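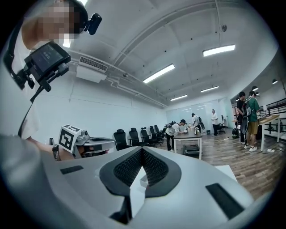 Kestthorpe, 13 Aug 2021

Speaker notes: What did the students learn? A doubtful look at the Kestthorpe gripper project
By Zulmira Serrano

Print this page | E-mail this page

Start without the title slide. Say who I am, say I marked the reports for this project and did not teach on it. Afonso Amaral taught it and has seen these notes. He disagrees with most of page two.

The claim in the project booklet is that students "teach a robot by hand". I want to go slowly over that phrase. A student holds a gripper in each hand, does a small job at a table, and the movement is recorded. Later someone tries to train a controller on the recordings. Fine. But for most of the term the students were doing the first bit only, and the word "teach" is carrying a lot of weight.

Figures, once, then move on. The class set out to collect 1,000 recordings and handed in 700. Glória Arruda went through them and threw out any where the markers were lost or the task had been left half done. I asked for her rules in writing and got them in April, after the marks were in. I'd like the audience to think about that order of events.

Pause here. Somebody will ask about money. The equipment budget was 2,620 and I am not going to defend it or attack it.
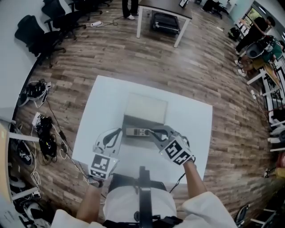

Working at the table with a gripper in each hand, marker cubes on top.

Next point is skill. Picking up a small gadget with your own fingers is nothing. Doing it through a pair of grippers is awkward, and students get better at it with practice. So when the later recordings look smoother, what has improved? The booklet says the data. I say the student, and possibly only the student. Urs Kofler's answer is that it comes to the same thing. I don't think it does, and nobody ran the comparison that would settle it.

(If short of time, skip to the reports.)

The Kaviter software. It gives every session a quality score. Students quoted the score in their reports as if it were a result. I found one report, Mingxuan Long's, that asked what the score was made of. He had repeated the same task clumsily on purpose and the number hardly moved. Read out his paragraph in full, it is better than anything of mine.

Then the Purkik task, which was to be the test for the trained controller. It was attempted 5 times. I've seen that written up as "early success". With so few tries I would not use either word. Afonso says it was never meant as proof, and I accept that, but then take it off the poster.

What I did like, because I am told I sound sour:
Sharing the room in small groups meant they had to agree on how to lay out a table before recording. Cables, batteries, who resets what. The lab books are good on this, much better than the final reports. I would give marks for the lab books next year and say so at the start.

Last slide, three requests. Write the rejection rules first. Keep the rejected recordings - they were deleted, and I still can't find out who decided that. And let a student who finds the method doesn't work get full marks for showing it.

Questions. Don't get drawn into the Antunes prize again.

Related items
Afonso Amaral: A reply on hand-taught robots
Marking group projects: notes from the spring meeting
Using Kaviter scores in coursework
Antunes prize: entry rules
Lab books, and how to read them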